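Skalavis Student Robotics Board > Club Projects > Data and Learning

Thread: Shirt folding with hand grippers, how consistent should we be?

tmoldovan
Our club picked laundry as the project for this year. People hold a gripper in each hand and fold a shirt on a table, and the recordings go into training a policy that we'll try on the two-arm setup at the end of May. The target for the class is 4000 folds. As of this morning we have 2146.

The problem is that everyone folds differently. Some people shake the shirt out first. Some spread it on the table and tug the corners. One person folds in the air and then sets it down. Chaiwat, who is running the training, says the mix is hurting us. Half the group says the mix is the whole point. I would like to hear from anyone who has done a cloth task before we record the rest.

Tamara

dindo_b
What does your shirt look like at the start of each fold? That matters more to me than the folding style. We did towels at Dritdale last year and every episode began from a towel laid out nearly flat, because people are lazy and it's faster to reset that way. The policy was fine on flat towels and had no idea what to do with a heap.

tmoldovan
Starts are supposed to be a heap. The rule is pick it up, drop it, go. I can't promise everybody does it.

zmatlala
I'd pick one method and stick with it. With 17 people recording you already get plenty of variety in speed, height, grip angle and where they stand. You don't need variety in the order of the steps too. Write the method on a card, tape it next to each table, throw out the folds that don't follow it.

rungrueang_k
Disagree with the above. If you throw out everything that doesn't follow the card, you also throw out every fold where somebody dropped a sleeve and had to go back for it. Those are the ones you want. A policy that has only seen clean folds doesn't know how to fix a bad one.

zmatlala
I didn't say throw out the recoveries. A recovery can still follow the method. Drop the sleeve, pick it up again, carry on with step two. What I'd throw out is the person folding in the air.

dindo_b
Can you post what it looks like at the table? Hard to say much about grip without seeing where the jaws go.

tmoldovan
Sure. Two from the blue shirt. In the first it's bunched up, in the second it's held out between the grippers.

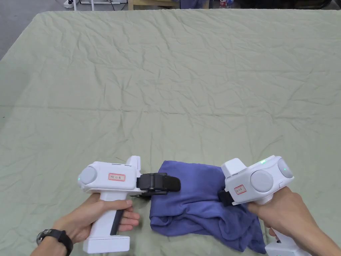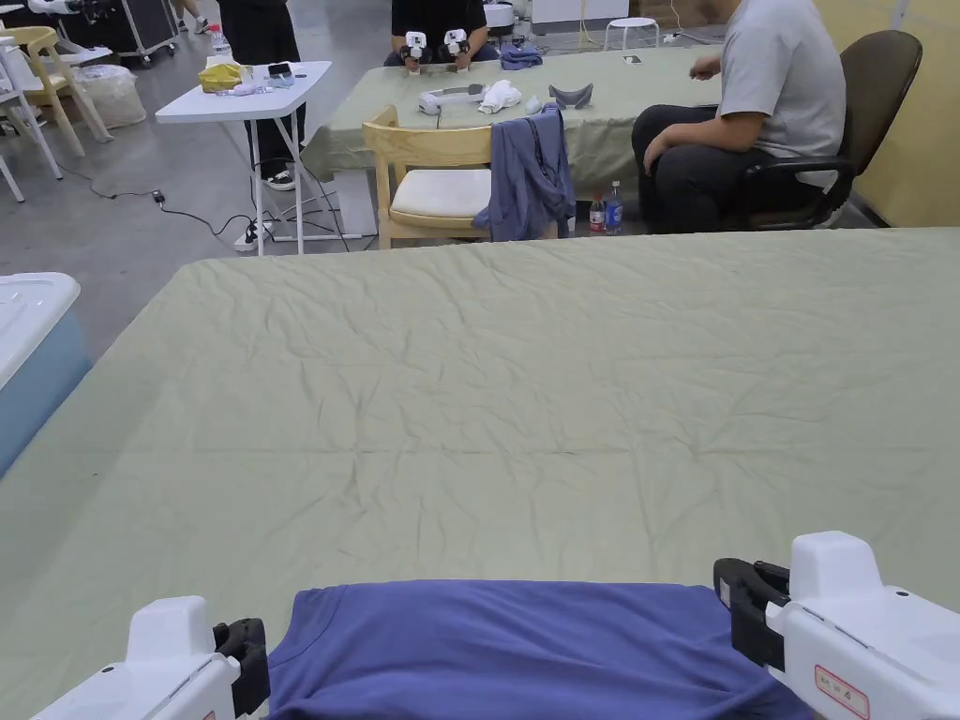 dindo_b
Thanks. Couple of things.

The shirt in the second one is very near the front of the table. Most of it is out of view at the bottom. If that's the view you're training on, the policy can't see what the lower part of the shirt is doing. Move the work toward the middle of the table. Put a strip of tape on the cloth if you have to and tell people to stay behind it.

Also, are you ironing that table cover? It's full of creases. I'm not sure it's bad, but I'd want to know if you change it halfway through.

tmoldovan
No ironing. It was like that when we put it on and it has stayed on. Tape is a good idea, I'll bring some.

rungrueang_k
Leave the creases alone. A real table isn't going to be clean either.

chaiwat_k
I'm the one doing the training, so here is what I see. I ran a first pass on the folds we had up to last week. It gets hold of the shirt fine. It spreads it out most of the time. Then it stops. It holds both shoulders and waits, or it starts to bring one side over and changes its mind. I read that as the next step being different depending on who recorded it. Some people go sleeves first, some fold it in half first. From the same position the data says two different things.

I'm not against variety, but it has to be variety the policy can tell apart from what it sees.

zmatlala
That's the argument for the card, thank you.

rungrueang_k
Or it's an argument for a training method that can handle two answers. Which one are you using? If it averages over the options you'll get exactly that hesitation. I'd look there before deleting people's work.

chaiwat_k
It shouldn't be averaging, but I may have the prediction window set too short. I'll try a longer one tonight. Not deleting anything yet.

thanakorn_t
Reading along from the Nidamton club. We had this same argument and ended up tagging every episode with the method used. It took four of us an afternoon, with one person reading out the episode numbers. After that we could train on one method or all of them and compare. One method was better for us. All of them together with the tag given as an input came close. Without the tag it was clearly worse.

So my advice is tag first and argue later.

zmatlala
Did you tag by person or by episode? By person would be a lot quicker.

thanakorn_t
By episode. We tried by person and it didn't hold up. People change their method when they get tired or when they've been watching somebody else.

tmoldovan
OK, plan for now. We tag what we have. New folds go sleeves first, from a heap, behind the tape. If you lose a sleeve, keep going and don't restart. Chaiwat tries the longer window on the old data so we know how much of the stalling comes from that.

rungrueang_k
Still think you should leave part of the new folds free style. A few hundred at least.

chaiwat_k
I could live with that if they're tagged.

dindo_b
Do more than one shirt as well. I assume you have others besides the blue one.

tmoldovan
We do. I'll put up the list of shirts when I've typed it in, along with the result from the longer window if Chaiwat has it by then.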